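Hakstead finishes relabeling of block set

Hakstead has finished relabeling the white blocks and boards used at the Zestilmont table. All 369 items in the set now carry black-and-white square tags printed from the same master file. The older labels were withdrawn in December. 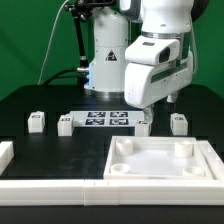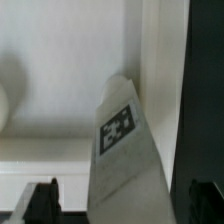
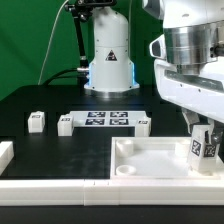 Last changed: December, 4:15 p.m.

The relabeling covers the small blocks, the larger white pieces and the flat reference boards. Each reference board keeps its four tags in a two-by-two grid and lies flat on the black tabletop. Board layout and tag spacing are the same as in the previous issue, so drawings that refer to the board stay valid.

Blocks may carry a tag on more than one face. The block held over the white tray in the last picture shows two, on neighboring faces. Users who keep their own lists should enter each tag number on its own line and give the block number next to it. A block is not to be listed under two names.

The labels are white with a black square marker and a narrow white margin. The margin must stay clear. Pen marks, initials and storage stickers go on a face with no tag. Labels are applied by hand with the block resting on a flat surface and are pressed from the center outward. A label that goes on at an angle to the edge of the face is to be peeled off and replaced; it should not be trimmed.

Stock for the job came from Savchuk, which delivered the label sheets in packs of 100. The sheets have a matte finish. A gloss sheet was tried earlier in the year and dropped after the table lights left bright spots on the print. The remaining gloss sheets have been set aside for shelf labels and should not be used on blocks.

The print run came to 1,209 labels, including spares. Spares are filed by tag number in the flat drawers. Anyone taking a spare should sign the sheet in the drawer and write down the block it is meant for.

Na-rae Gil, who keeps the tag list, said the main work was in matching old numbers to new ones. "Printing took one afternoon. The list took two weeks. There were blocks with the same number in different drawers, and each pair had to be looked at by hand."

The matching list has 2 parts. The first gives old and new numbers for every block and board. The second gives the numbers that have been retired. Retired numbers will not be issued again. Records made before the change should be left as they are and read against the first part of the list.

The green backdrop behind the table and the black tabletop are not affected by the change. Replacement cloth of the same green is stored with the spare boards.

Barkora holds a smaller set of the same blocks, which is still on the old numbers. Its labels have been printed and packed. Until that set is done, blocks should not be moved between the two sites. Corrections to the list go to Na-rae Gil, with the block number and a note of which face the tag is on.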